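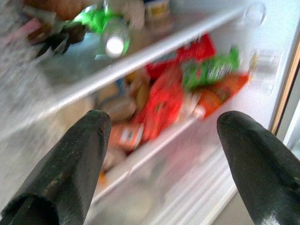
4. Setting up assembly seating in Plaltier

This section covers seating plans for whole-school events held on one or both sites. Registers and timetables must already be loaded (see section 3). You need an Events Manager login; a Staff login can view a plan but cannot change it.

4.1 Creating the event

1. Open Events and select New event.
2. Enter a title of no more than 12 words. The title is printed on every seating card.
3. Under Site, choose Cledham, Stolton or Both. If you choose Both, Plaltier makes 2 linked plans and keeps a separate seat count for each.
4. Enter the date in the form 2024-12-09. Other forms are rejected.
5. Set the start and finish times. Include the time needed to seat the first year group.
6. Select Save as draft.

Note: A draft is hidden from form tutors until it is published. Events copied from last year keep the old site setting, so check step 3 before saving.

4.2 Choosing the hall layout

1. Open the draft and select Layout.
2. Pick a hall from the list. The Kwan Hall at Stolton is stored with 835 seats in the full layout. The sports hall at Cledham has no fixed seating and must be entered by row.
3. For a hall without fixed seating, enter the number of rows, then the seats in each row.
4. Mark any seats that are to stay empty, such as those beside the sound desk or in front of a fire exit.
5. Mark wheelchair spaces. Each space takes the place of two ordinary seats.
6. Select Check layout. Errors are listed by row.

Caution: The seat total in Plaltier is not a safe capacity figure. Use the limit on the hall's fire certificate if it is lower.

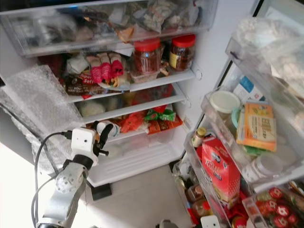
4.3 Placing year groups

1. Select Groups, then Add from register.
2. Tick the year groups attending. Pupils marked as off site for the day are left out.
3. Drag each group to its block of rows. A block turns amber when fewer than two seats are spare and red when it is over-full.
4. Add staff seats at the end of each row. These are not filled automatically.
5. Place performers and readers last, using the Near stage tag.
6. Select Confirm groups.

Note: A single plan cannot hold more than 1,000 people, staff included. For larger events, run two sittings and link them under Event options.

4.4 Publishing

1. Select Preview and read through each row list.
2. Select Publish. Form tutors receive the plan for their own group only.
3. Print the door sheets, one for each entrance in use.

Caution: Changes made after publishing do not alter sheets already printed. Reprint the sheets and destroy the old set.

Pupils who join the school after the May register update must be added by hand under Groups, Late entries.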